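Desk Storage Report – Study Room 12
Geetha Kurup and Florence Zacharias

3. What we changed

The desk was hard to work at because stationery and cables shared the same space. We sorted everything by how often it was used and spent 186 minutes on the job over two sessions. Translucent blue containers were chosen so the contents could be checked without lifting anything out.

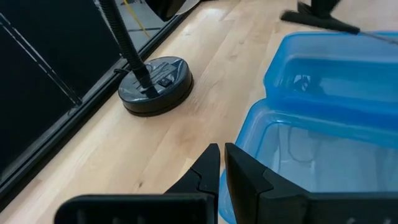 The lamp stayed on the desk – its switch is on the base and needs to be within reach. Labels are still to be done.

Contact: Geetha Kurup | © Grandileck | Back to top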